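3.2. Suciedad residual y paño de limpieza

El segundo grupo de tareas trata de la limpieza de superficies de madera clara en espacios pequeños. De las 2,017 anotaciones revisadas, 1,637 se refieren al suelo y las demás a otras superficies horizontales. Distinguimos dos clases de residuo: el fragmento blanco, parecido a pintura o yeso desprendido, y el polvo pardo, que suele reunirse cerca de las paredes (Figura 4a).
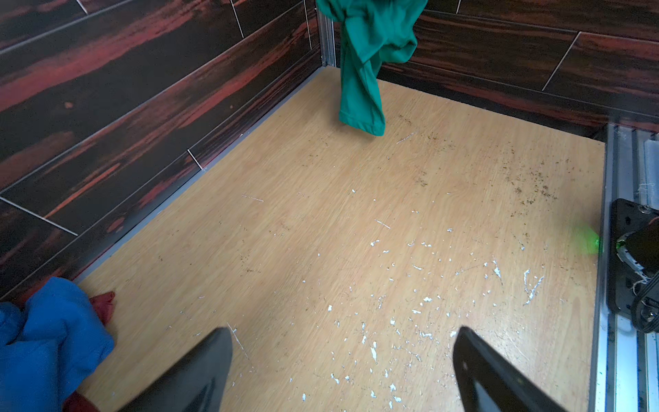 Rosalía Benítez objetó, al leer una primera versión de esta sección, que un fragmento blanco y un arañazo blanco se confunden con facilidad, y que el protocolo Clusen debería pedir una segunda pasada antes de asignar la etiqueta. Aceptamos la observación. En la versión actual, el anotador marca «dudoso» cuando no puede decidir entre residuo y daño de la superficie, y estos casos —500 en total— no entran en el cálculo del acuerdo.

Con el paño el problema es otro. Un paño arrugado no tiene contorno estable, y por eso registramos solamente su color, su estado (colgado, arrugado o plano) y la zona que ocupa (Figura 4b). 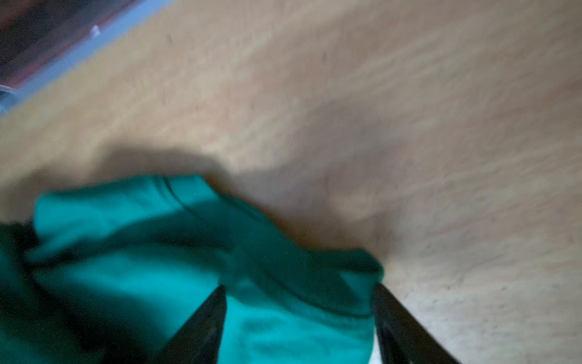 La zona se anota siempre respecto a la superficie de apoyo, con una cuadrícula de 11 celdas tomada de Prakis. Para el paño colgado se usa la celda más cercana a su extremo inferior. Esta regla es menos precisa junto a las esquinas, donde una misma celda puede incluir parte de la pared.

Figura 4. Superficies de madera clara y paño verde azulado: (a) suelo con residuos y paño colgado; (b) paño arrugado.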